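Section 4: Setting Up the Plandar Family Calendar

Read this section before you open the box of magnets. The quick card that comes with the Plandar says set-up takes one evening. It took us longer than that to agree on whose handwriting would go on it, and we are a small household.

The steps below are for a home with at least one child under six and at least one adult who still believes Saturdays can be planned. If your children are older, skip to Section 5, where the problems are rides and money.

What you need

The Plandar board, the two markers, the magnet set, and the blank pages at the back of the Goossens parent diary if you own one. A phone calendar will do in place of the diary. The Trarken wall timer is optional. I have my doubts about the timer and will get to them.

4.1 Write down the week you really have

1. Take last week, not an ideal one. Start with Friday, when everyone is tired and the truth comes out.

2. Write down when each child woke, ate, slept and went down for the night. Guess where you have to.

3. Mark every handoff between adults. A handoff is any moment when one of you stopped being in charge and the other started. Include the ones where neither of you was sure.

4. Mark any hour you spent alone and awake. If there weren't any, write a zero. Don't leave the box blank, or you'll fill it in later with something flattering.

Note: The diary prints a sample week with a bath at 6:00, stories at 6:30 and lights out at 7:00. I have yet to meet the child it was based on.

4.2 Put the fixed points on the board

1. Place the red magnets first. Red is for things that happen whether you like it or not: work shifts, daycare pickup, the last bus back from Enenville.

2. Place the yellow magnets next. Yellow is for meals and naps.

3. Stop. Stand back and count the gaps if you must, but leave them empty for now.

The set has 13 green magnets, which the quick card calls "growth time." The card wants all of them up by the end of the first night. Put up two. One is for the child and one is for you, and they shouldn't be in the same hour, whatever the card says about shared hobbies.
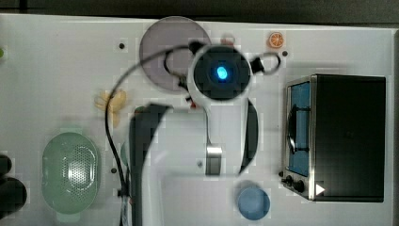

Caution: The magnets are small. Keep the spare ones shut in a container and up high, well away from anyone who still learns about the world by chewing it. Count on finding one under the couch anyway, and go looking before the baby does.

4.3 Set the bedtime block

1. Choose the time your child falls asleep now. Write that on the board, even if it embarrasses you.

2. Work back from it. Allow time for teeth, pajamas, two books, water, the other water, and one question about death.

3. Hold that block steady for 11 nights before you change anything.

4. If you want an earlier bedtime, move the whole block by ten minutes and hold it again.

The quick card promises results in three nights. Maybe. In our house the third night was the worst, and if we had judged by that one, the board would be in the garage. Eleven nights gave us one bad cold, one visit from grandparents and a few ordinary evenings to compare them with. I can't prove the board had anything to do with what came after. Children get older while you're testing things on them, and that spoils the test.

Caution: Don't start this step in the week the clocks go back in November. You'll be doing everything right and the child will be up at 4:45.

4.4 Add the wall timer (optional)

1. Hang the Trarken where the child can see it and can't reach it.

2. Set it to a short task first, such as shoes.

3. Say what happens when it rings, once.

4. Do that thing when it rings.

Step 4 is the hard part, and no timer does it for you. Ours worked well for shoes. For leaving the playground it was useless, as it was hanging in the hall.

Some parents use the timer for play: twenty minutes on the floor, full attention, ring, done. I tried it and felt like a parking meter. If it gets you down on the floor when you otherwise wouldn't be, fine, use it. Turn the dial away from you so you aren't watching it run down.

4.5 The weeks-left counter

The strip along the bottom of the board is meant to show the number of weeks until your child turns eighteen. For a child of five and a half or so, the strip will read 648. The quick card says this will help you treasure each one.

1. Decide whether you want to know the number.

2. If you do, write it in small and update it on Sunday night.

3. If you don't, use the strip for the grocery list.

We ran the counter for a month. It didn't make me more patient at dinner. It made me look at the strip while somebody was telling me about a snail. The grocery list has been up ever since.

4.6 If it falls apart

It will, usually through illness or travel. Take down every magnet but the red ones. Go a full week that way. Then add the yellow ones back, starting with naps, and leave the green ones in their container until someone asks for them.

Don't try to make up the missed days. The board has no place to record them, and of all its features that's the one I trust most.

Go on to Section 5 only if the board has stayed up for a month.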